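Nosusbridge keep – survey notebook
Tuesday, November 27, 2012
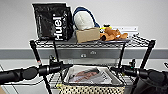 Second day on the north wall. Overcast, light steady until three, then too poor to read the staff. Jui-lin Tam on the instrument, me on the drawing board.

Control first. Re-observed station 2 from station 5 before starting. Height difference agrees with the June figure to 2 mm, so the June network stands and I have not re-run the loop. The nail at station 3 has gone, probably with the new path surface. Not needed for this elevation but will be for the west side. Put a fresh one in before we leave.

North elevation, lower stage. The batter at the base is real and not a trick of the ground slope. Taped offsets from a plumb line at three places give the same lean as the instrument. It stops at the chamfered course, and everything above that is vertical within what we can measure. The old Toria drawing shows the whole face vertical from the ground up, so either their section was taken at the latrine chute, where the batter has been cut away, or it was drawn by eye. I lean towards the first. Their plan is otherwise good.

Putlog holes. Two clear rows on this face, and a possible third just under the string course where the facing has been patched. Vertical spacing between the clear rows is regular. The holes do not line up with those on the east face, which sit a full course lower. Not sure this means a break in building. The scaffold may simply have been set out afresh round the corner. Look at the quoins again before writing anything about phases.

Quoins at the north-east angle: dressed blocks, diagonal tooling, fine jointing up to the first floor. Above that the tooling turns vertical and the joints open up. The change is at the same height on both faces of the corner, which is better evidence for a pause than the putlogs are. Samples of the bedding mortar taken either side of the change, bagged as 2342 (below) and 2343 (above). 2342 is buff, with lime lumps and some charcoal flecks. 2343 is greyer and has crushed shell in it. Both to go to Pandey with the next batch. Ask for aggregate grading as well as thin section, they left it off last time.

First-floor window, north. Round head, two orders, the inner one renewed. The sill is a reused block with a roll moulding on its underside, upside down. Could be from the forebuilding if there was one. Jui-lin thinks the profile matches the loose stone in the Clanance store. Check against the profile drawing there before we get attached to this.

Stair turret. Did the vice from the inside as far as the blocked door. Treads are single stones with the newel worked on, except for five near the bottom which are brick with a cement render. The blocked door would have opened north, at wall-walk level of the lean-to roof whose crease shows outside. Inside and outside levels tie up once the threshold thickness is allowed for. That settles the question from June of what the crease was doing there.

Problems. The reflectorless readings on the wet patch below the chute are scattered, up to 15 mm between repeats. Shot it again with the prism held to the face and used only those. The scattered points are still in the raw file, flagged R. Do not delete them, and do not use them for the contour.

Drawing is at 1:20 for the quoins and window, 1:50 for the rest. Sheet 4 has a wrong north arrow, corrected in red. Sheet 6 is stretched slightly along the long edge from damp, so check against coordinates before scanning.

Outstanding for this face:
Upper stage above the string course – needs the tower or a long lens
Possible third row of putlogs
Roof crease, east end, under ivy
Profile of the sill moulding

West side next if dry. Otherwise the vaulted ground floor, which needs the lights and the long extension lead.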